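Zwischenbericht an die Stiftung Leiva
Projekt «Stundatness»: Erzählabende und Tonarchiv in Flernden

Liebe Frau Strickland, liebe Yolanda

Du wolltest es kurz und ohne Amtsdeutsch, also los. Seit dem letzten Bericht haben wir 39 Gespräche aufgenommen, und ich bin ehrlich gesagt ein bisschen stolz (und ziemlich heiser). Am längsten hat das Kapitel über die alten Flurnamen gedauert, da kamen wir an einem Sonntag vom Kaffee direkt ins Abendessen. 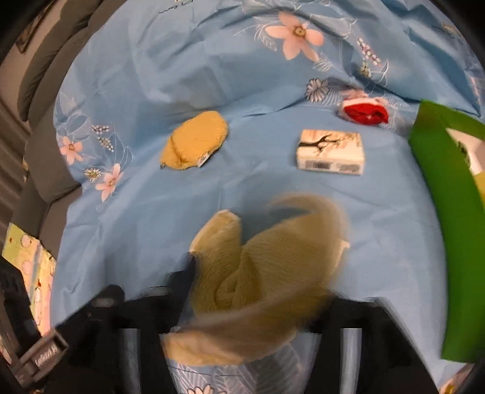 Die Abschriften gehen langsamer voran als die Aufnahmen. Inês Guerreiro hört jede Datei zweimal durch, beim zweiten Mal nur wegen der Mundart, und für eine Stunde Ton braucht sie fast einen Arbeitstag! Viel Stoff gibt auch der Haushalt her: Waschtag, Aussteuer, Flicken. Ein gelbes Frottiertuch oder so ein hellblau bedrucktes Laken hätte es bei den Grosseltern unserer Erzählerinnen nie gegeben, da war alles weiss und trug ein Monogramm. Daraus machen wir ein eigenes Hörstück von 30 Minuten, der Rohschnitt steht schon.

Geld

Von der zweiten Rate sind noch 700 Franken übrig. Die waren für die Miete des Schulzimmers gedacht, die uns die Gemeinde jetzt erlassen hat. Ich würde sie gern in ein zweites Ansteckmikrofon und eine Festplatte stecken, falls du einverstanden bist. Die Firma Stovodent hat uns ausserdem den Druck der Einladungen bezahlt, das läuft separat und steht in der Abrechnung unter «Sachspenden».

Was hakt

Die Einwilligungen! Bei den ersten Gesprächen hatten wir noch das alte Formular, in dem das Internet gar nicht vorkommt. Also klappere ich die Leute nochmals ab, trinke überall Kaffee und komme mit zwei Unterschriften und fünf neuen Geschichten heim. Bis alles beisammen ist, bleibt das Archiv offline.
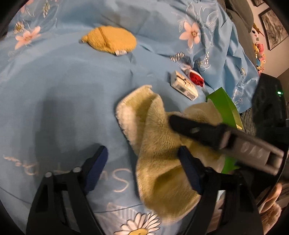
Wie es weitergeht

Im Dezember ist der grosse Erzählabend, der Saal fasst 80 Personen. Bis dahin sollen das Hörstück und die Karte mit den Flurnamen fertig sein. Bei der Karte fehlt mir noch die Seite oberhalb des Dorfes, dort widersprechen sich die Quellen, und Inês möchte beide Varianten drucken. Gib mir bitte wegen der 700 Franken bald Bescheid, dann kann ich bestellen.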